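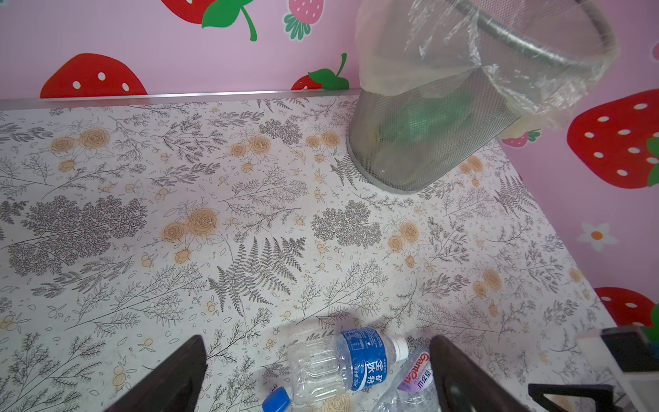 Strawberries on the wall, ferns and roses on the table.

The electric trainer and the man who has to teach in it

May 24, 2023

The instructor has a folder on his phone called "Promises". It holds screenshots of press releases, and he scrolled through a good many of them before I'd got my coat off. He has taught people to fly light aircraft for most of his working life, the last stretch of it at Codetti, the flying school at Cunine airfield, and he agreed to talk about electric training aircraft on condition that his name stayed out of it.

"I'm not against them," he said. "Write that down first, or I'll get letters."

Codetti took delivery of its first Rernholm two-seater in March. The school's website calls it the future of flight training. The instructor calls it "the quiet one", and says so with some affection. He has flown it enough to have opinions on the trim, the seats and the canopy latch, which he thinks was designed by somebody with very small hands.

What he doesn't accept is the arithmetic. The brochure gives an endurance figure that he says he has yet to see in the air. "That's a new battery, a mild afternoon, one slim pilot and no reserve worth talking about. Put me in it with a student who had a proper breakfast, fly it in a crosswind in early spring, keep the reserve I'm going to insist on, and you've got a lesson that's over before we've done anything twice."

I asked whether that mattered for circuits, where the aircraft never gets far from the runway.

"For circuits it's lovely. I'd say that to anyone. You can talk in a normal voice. The student hears you the first time. And the people in the village have stopped ringing us up, or at any rate they ring up about the other aeroplanes." He paused. "But how many hours of circuits does a person need? Then you've got to go somewhere. You've got to get a bit lost. I can't teach getting lost inside the airfield boundary."

The runway at Cunine is 600 metres of grass with a slope at one end, and the club that owns it isn't rich. To run the Rernholm at all, the school had to put in a charger, made by Aigner, on a concrete pad beside the old fuel bowser. He walked me out to see it. A laminated sheet of instructions had been taped to the front, and a second sheet taped over part of the first.

"Read the two of them together and tell me what you'd press," he said.

I couldn't. 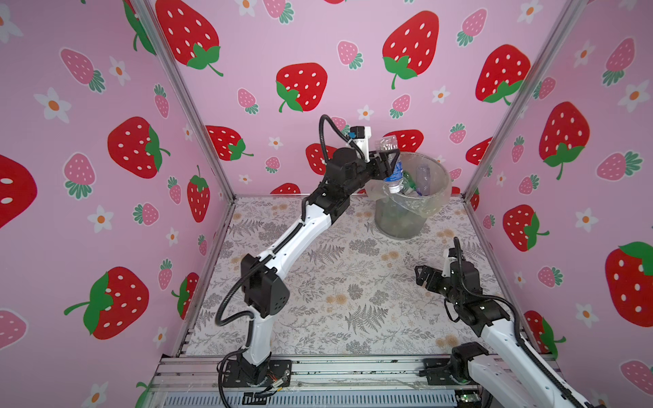

A water bottle held over the bin.

The school expected to fly the aircraft on 6 lessons a day. He reckons that figure came from dividing the daylight by the charging time and forgetting that people turn up late, need the loo, and have questions afterwards. On a good day they manage fewer than that, and on a cold one fewer again. He would like the school to print what it really gets. He has asked. The answer was that it might confuse customers.

"They're going to be pilots," he said. "If a number confuses them, we'd better find out early."

Then there is the battery itself. He had been told, at a sales day with sandwiches, that the pack would be good for 400 hours before it needed replacing. He asked what "good" meant. Did it mean full endurance up to the last hour, or a slow fade, and if it faded, who told the student booking a lesson towards the end? The man at the sales day said it was an excellent question. "Whenever anyone says that to you, you're not getting an answer."

I put it to him that people must have said much the same about nosewheels, and headsets, and moving maps. He conceded the moving maps. He had been rude about those and now uses one every time he goes anywhere. He didn't concede the rest.

"The map worked on the day you bought it. It didn't ask you to wait for next year's map."
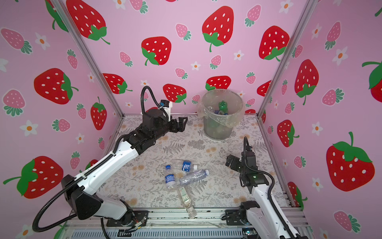

The claim he finds hardest to swallow is the one about cost. Electricity is cheaper than avgas, and he has no quarrel with that. But the hourly rate at Codetti is the same for the Rernholm as for the petrol aircraft parked next to it, and he has seen no sign that it will come down. The saving, he suspects, is sitting in a fund for the next battery, and that may well be the sensible place for it. He would only like the posters to say so.

"We've got 2 kinds of student coming through the door," he said. "There's the one who's read about the electric aeroplane and wants a go in it, and good luck to them. And there's the one who's been saving up and thinks it'll be cheaper. I don't like looking that second one in the eye."

Some of his complaints struck me as habit. He grumbled that the silence on the ground made him uneasy, then that the petrol engines gave him a headache, and didn't seem bothered by holding both views. He also thinks the propeller is a bigger hazard than people allow for, as it can be live without making a sound, and there I think he has a point. Codetti has painted a red line on the apron round the parking spot. He says visitors stand on it to take photographs.

Would he buy one, if it were his money?

"Second-hand," he said. "When somebody else has found out about the battery."

He had a lesson to give after that, a student on her third or fourth hour, and I asked which aircraft she had booked. He nodded towards the Rernholm, still plugged in, and went off to see how much charge it had.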